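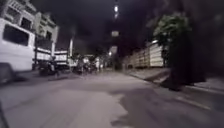 ## Before you start

A street light survey is a simple job, but it has to be done in the same way each time or the results are no use to anyone. These are the steps we used in Waltthorpe to report faulty and missing lights on our estate. We covered 41 streets over one winter, in pairs, mostly between seven and nine in the evening.

You will need:

- a printed street map, one sheet per pair
- a clipboard and two pencils
- a torch for reading column numbers
- a hi-vis waistcoat each

## 1. Divide up the map

Keep each patch small enough to walk in an hour. Mark where one patch stops and the next begins, and write it on both sheets. Our first attempt left a gap at Clokau Road – both pairs thought the other had it.

## 2. Find the column number

Most lighting columns have a number on a plate or sticker at head height. Copy it exactly, including any letters. Ours ran from 101 to 1089 with plenty missing in between, so don't expect the numbers to follow on from one house to the next. If there is no number, write down the nearest house and which side of the road you are on.

## 3. Record what the light is doing

Use one code per column:

- **W** – working
- **O** – out
- **F** – flickering
- **D** – dim
- **B** – blocked by a tree or sign

Watch each light for a full minute before you put down W.
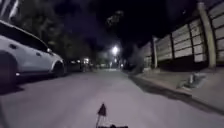 Blocked lights need a closer look than the rest. Stand on the pavement under the lamp, then walk ten paces either way and note where the light stops reaching the ground. Do the same on the road side. Where trees stand behind a parked car, as they do behind the white SUV, check the pavement on foot as well as from the road. Write down the kind of tree if you know it, and whether it grows in a garden or on the verge. The council will send the report to a different team depending on the answer.

## 4. Check the dark stretches twice

Go back on another evening to anything marked O or F. Some faults come and go, and a light that is out at seven may be on by half past. Yakubu Okafor did all our second visits and changed almost a quarter of the codes.

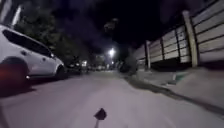

Put the second code next to the first and leave the first one readable. If the two disagree, go a third time or report the column as F.

## 5. Type it up

Use one row per column, with the street, number, code, both times and a short note. Meinir Trevor kept ours in a plain spreadsheet. Sort it by street before you send it, and keep a copy.

Ask for a reference for the whole batch. Ours was 2855, and quoting it saved going through the list again on every call. Allow six weeks before you chase.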